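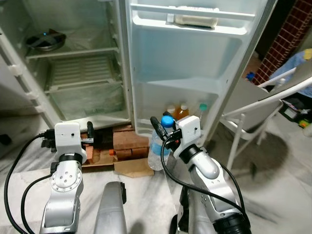 Fridge station, door open, both arms forward, water bottle on the floor by the right gripper.

1/ A thread on the house rules we use for two-arm work at a fridge. We wrote them at Weldu over the summer and people at Solletow have asked for a copy, so I'm putting the short version up. They sit on top of your risk assessment and don't replace it.

2/ Rule one is about the fridge. It's unplugged and the plug is taped to the back. You don't want a compressor cutting in while someone has a hand behind the cabinet.

3/ Rule two, the base. If the fridge is raised, push it hard at the top corner with the door open before the arms are powered. If it rocks at all, stop and sort the base. Bricks are allowed. Loose shims under bricks get checked every morning.

4/ An open door with full bins moves the weight forward. We cap the load in the door at 6 kg and heavier things go on the lower shelf. Pans go on a shelf, never in the door.

5/ Bottles. Plastic only, caps done up tight. Anything that isn't plain water gets written on the session sheet with what it is. If you don't know what's in it, it doesn't go in the fridge.

6/ Bottles on the floor are fine as targets. They're not fine as things somebody left behind. Before each run the operator says out loud what is on the floor and whether it belongs there. Feels daft for a day or two, then you stop noticing.

7/ Cables. The loop at each wrist has to be long enough for full reach and short enough that it can't hook a door bin or a shelf edge. Move each arm through its full range at slow speed and watch the cable, not the gripper. We do this at the start of every shift and after any cable is touched.

8/ Gripper force. Start at the lowest setting that holds a full bottle. If you need to raise it, write down the old value and the new one. Two of our cracked caps came from settings nobody had logged.

9/ People. Stop button within reach of the person watching, and that person does nothing else. No leaning in to straighten an object while the arms are live. Chairs and bags stay outside the reach line.

10/ Cleaning. Used fridges come in grubby and we used to leave them like that. Now we wipe the shelves and door bins every 72 hours of running, and grippers at the end of each day.

11/ We've logged about 3000 door openings under these rules. There are 27 stops on the sheet and most are cables. That's why rule seven is the longest.

12/ Junummont are working from the same list with a different arm. Their notes go into the Rulero folder on Monday. If your site does the base check another way, reply with how, I'd like to compare.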